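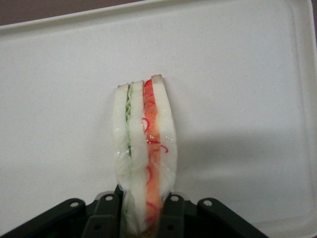
Filed under: Help Desk > Orders & Kitchen > Resolved

Ticket 2959: lunch orders from the Flurkberg office arriving under the wrong name

Opened by Corina Voicu

Hello all, and sorry in advance for the length of this one, I do go on a bit! Since the start of March our lunch orders on the Sisodia ordering page have been going astray. The food itself turns up on time and it's lovely (please tell the kitchen so, we're very fond of them up here). The trouble is the labels. I order for the whole of the first floor, and everything I put in before ten in the morning comes out labelled for Stindon, so the driver quite sensibly takes it to Stindon, and then I get a very polite phone call from Radu Coman over there asking whether I would like my egg and cress back.

I've tried signing out and in again, and I've tried it on my own laptop and on the one at reception. I also deleted the saved address and typed it in afresh. It looks right on the screen when I press the button, and it looks right in the confirmation email too. Only the printed label is wrong. Orders after ten seem to be fine, which makes me feel a little as if I'm imagining things, but Radu has kept the labels and will happily vouch for me.

Reply from Gwion Kemeys, support

Hello Corina, no need to be sorry, I'd much sooner have too much to read than too little, and the bit about ten o'clock is a real help. Could you ask Radu to read me the small number printed under the bar on one of those labels? It should be two digits. Could you also tell me if you're using "Order again" from your past orders, or starting each one from an empty basket?

In the meantime, if you can bear to place your orders after ten, please do. The cut-off for your building is half past eleven so you should still be comfortably in time.

Reply from Corina Voicu

Thank you Gwion! Radu says every one of them has 13 on it. And yes, I always use "Order again", because there are 20 of us and the thought of typing in everybody's bread and fillings each morning makes me want to lie down. We have two people who can't have mayonnaise and one who changes her mind about tomatoes.

Reply from Gwion Kemeys, support

That's cleared up half of it. 13 is Stindon's delivery round. Yours should be 2, and it is 2 on your account, I've just looked. My guess is that the past order you're copying from still carries the old round from before the drivers' routes were changed, and that something puts it right later in the morning. I'm passing this to Grigore Ciobanu, who looks after the label printing.

Tried so far, for Grigore:
- Placed a test order from an empty basket at 9.15. Label correct.
- Placed a test order with "Order again" at 9.20. Label wrong, round 13.
- Same again at 10.05. Label correct.
- Changed the delivery note on a copied order before sending, at 9.40. Label still wrong.

Reply from Grigore Ciobanu

Evening both. Gwion has it. The list of rounds is refreshed at ten, and a copied order sent before then keeps whatever round it was first saved with. I've moved the refresh to five in the morning and cleared the old round from the saved orders for Flurkberg. Nonemau was on the same list, so I've done theirs as well and let Darius Bratu know, as he had been puzzling over a missing tray of rolls.

Corina, please order tomorrow exactly as you used to, nice and early, and tell us what the label says.

Reply from Corina Voicu

Ordered at ten to nine, label says 2, and lunch came straight to our door with all the right names on it. I can't thank you enough, all three of you, and Radu sends his thanks too, though he says he'll rather miss our chats. I did the same the next morning to be on the safe side and that was right as well. Please go ahead and close this.

Reply from Gwion Kemeys, support

Delighted to hear it, Corina. Closing now. If a 13 creeps back in, just reply to this ticket and it will open up again with all the notes still attached.

Status: closed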